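How to set up the Vusutari arm for tabletop sorting

Written by Fuad Lencho. Last changed July 21, 2020.

This guide is for people who bought the Vusutari kit, or who think to buy it, and want the arm to move small household things from a table into a tray. I use the kit with the Dusten control program, version 2. The older version has different menu names, but the steps are the same.

Before you start

You need the arm, the base plate, the power box and a computer with a network socket. The kit does not include a tray. Choose one with raised walls, in a color that is clearly different from your table. The table should stand firmly on the floor. If it moves when you lean on it, fix this first.

Step 1. Mount the arm

Screw the base plate down with the 4 long bolts from the small bag. Tighten them a little at a time, going crosswise. Put the arm on the plate and turn the ring until it clicks. Keep the power off until the ring is locked.

Step 2. Teach the corners

Open Dusten and choose Work Area. Guide the arm by hand to each corner of the table and press Save Point. Do the same for the tray. Then give the height of the tray wall in the Clearance field and add a little more. My first value was too low and the gripper knocked the wall on each trip.

Step 3. Set the grip force

The force has a scale from 1 to 31. The factory setting is in the middle and it is good for a sponge or a closed container. For cloth and paper I go down to around a third of the scale. Soft things fold when the gripper closes, so set Approach to Slow and let the tip go lower than you would for a hard object.

Step 4. Make a first run

Put only a few things on the table, with space between them. Press Run Once and keep your hand near the stop button. When this goes well, add bowls, cutlery and other mixed things, and run again. Save the settings under a name you will recognize later.

If something goes wrong

If the arm stops above the tray and shows "No target", teach the tray corners again. If the gripper closes beside the cloth, check that the lamp over the table did not change place after Step 2.

Is it worth the price?

I paid 2,982 dollars in May from the seller Lammers, with the base plate included. The Nener gripper costs extra. I did not buy it, and for light objects I do not miss it. The printed manual is thin, so keep this page open while you work. 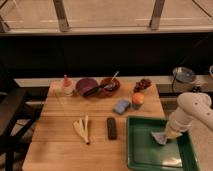
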